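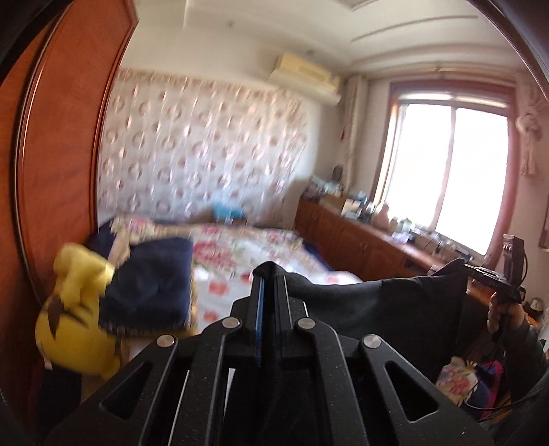 Figure 3. Bedroom with wooden wardrobe and bed; a piece of black fabric is held in the foreground.

3.2 Bedroom storage and surface use

Bedrooms in the Giltevbridge sample were coded for two kinds of textile placement: enclosed (wardrobe, drawer, box) and exposed (bed, chair, floor). The bedroom in Figure 3 has both a wardrobe and exposed bedding items, among them a folded navy-blue blanket on the near corner of the bed and a small cushion toward the far end. The floral bag on the floor was coded as a portable container and entered separately.

Of the 79 bedrooms surveyed, 19 had no enclosed storage within reach of the bed and were excluded from the comparison. Folded items left on a bed were treated as exposed even when residents described the bed as their usual place for them (Calloway and Tillman, March interviews). Soft toys were logged as non-textile objects, following the Drevau scheme. Garments in hand were assigned no location until they had been put down.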